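Subject: Re: [orley-staff] Shared kitchen, August schedule
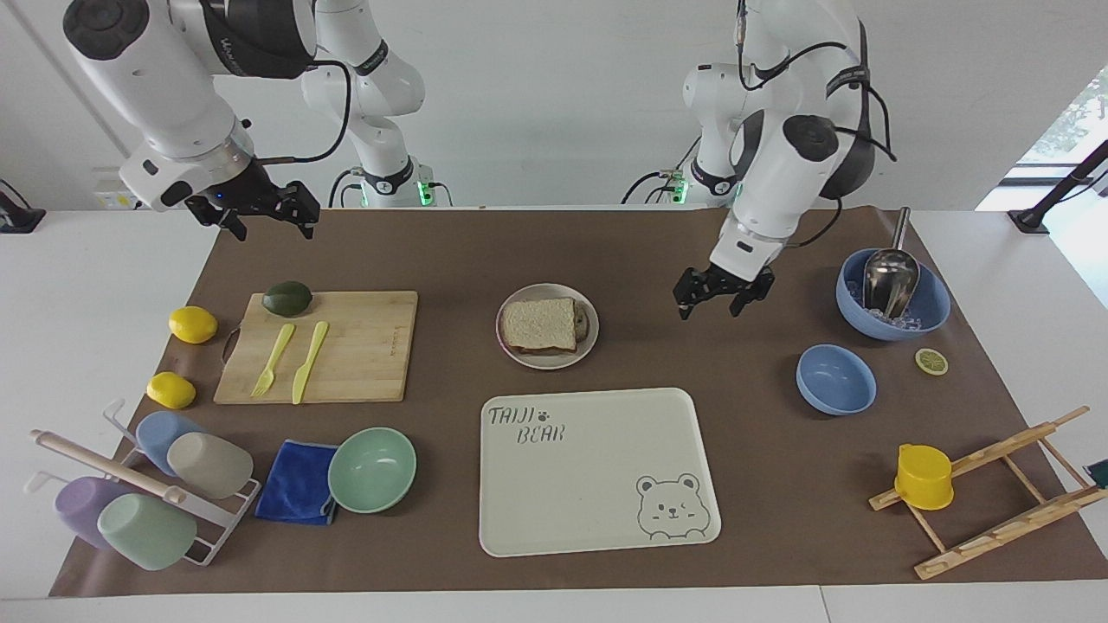 Cutting board with avocado, plastic fork and knife.

Dear colleagues,

The second floor kitchen at Orley will close for 2 days in August while the sink is replaced. Please remove all labeled food beforehand. Staff may use the Menero building kitchen, room 37, during the closure.

Trefor Vaughan wrote:
> Will the refrigerator stay on?
> We have 20 lunches ordered for
> the Iyamu visit.

Yes. Power will not be affected, and the lunches may be kept there.

Regards,
Kauko Hämäläinen
Building Services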